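Vimis Hand Gripper — Set-up Guide

Section 3: Clothes and bedding

Read Section 2 first if the gripper has not yet been fitted with its finger pads. The steps below cover jackets, blankets, quilts and sheets on a bed. Towels and small laundry are in Section 4.

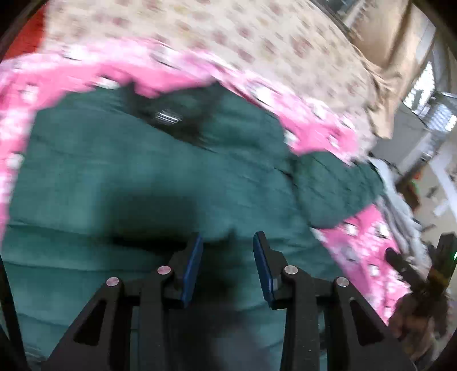

Wanting Han

3.1 What to expect

Making a bed and putting a coat away are still hard jobs for a machine. A home robot can find a bed and drive up to it. It can often get hold of cloth as well. The trouble starts once the cloth is held, as it changes shape with every movement and hides its own edges. At present no Vimis arm will tidy a bed from start to finish without help, and this guide does not claim otherwise.

What you can do now is work through the job by hand with the gripper, using the same two fingers the arm has. A session done this way shows which parts of the chore two fingers can manage and which need a person. Keep that in mind when choosing tasks. If you cannot do it with the hand gripper, the arm will not do it either.

3.2 Before you start

1. Check that both finger pads sit flat on the fingers and do not turn when pressed. Replacement pads are order code 2618.
2. Open and close the gripper fully, three times. The fingers should move together and stop together.
3. Look at the four round pivots. If one stands proud of the plate, tighten it by hand and then a quarter turn with the key.
4. Leave the bed as it is. A bed that has been straightened beforehand tells you very little.
5. Open the curtains or blinds, or put the main light on. Dark cloth in poor light is the most common cause of a missed grip.

Note: Patterned bedding is fine. Picking out a plain garment on a printed quilt is usually easy. Two prints on top of each other are harder, for the arm more than for you.

3.3 Picking up a garment from a bed

1. Stand at the side of the bed with the garment within easy reach.
2. Bring the gripper in low, fingers open, and stop just short of the cloth.
3. Choose an edge. A hem is best, then a cuff, then a collar. Avoid the middle of the back, where padded cloth slides off the pads.
4. Close the fingers slowly until the cloth stops moving between them.
5. Lift by a hand's width and wait. If the quilt comes up too, lower everything, open the fingers and try again with a thinner pinch.
6. Carry the garment clear of the bed before you turn. 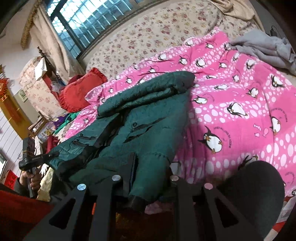
Figure 3-2. Green jacket on a penguin quilt, hem at the fingers.

Caution: Keep the fingers away from zips, buttons, clasps and loose straps. A metal fitting caught under a pad will mark it, and a marked pad grips badly from then on.

Caution: Do not drag the garment across the bed to free it. Lift, or let go.

3.4 Folding

Folding with one gripper is possible for a thin blanket and slow for anything padded. A quilted jacket holds air and springs open again. Tanvir Bhattacharjee's notes from the Radurley flat, made in November, put padded jackets under "one hand or two grippers" and we have left them there.

1. Lay the item flat, as far as it will go.
2. Grip one corner, lift it over to the opposite corner and release.
3. Press the fold down with the closed fingers.
4. Repeat for the other side.

If the item is not folded after 30 minutes, stop and log it as unfinished. Unfinished sessions are kept. Please do not repeat a session just to get a better one.

3.5 Straightening the bed

Move clothes and loose blankets off first, then pull the quilt from the corners. Work from the foot of the bed towards the pillows. Sheets that need tucking in are outside what the gripper can do — use your hands, and log that step as manual.

3.6 After use

Wipe the pads with a dry cloth and check them for lint, which builds up quickly from fleece. Store the gripper with the fingers slightly open. Pad wear is covered in Section 6.

Issue date 2024-02-02. Checked by Preben Nørgaard.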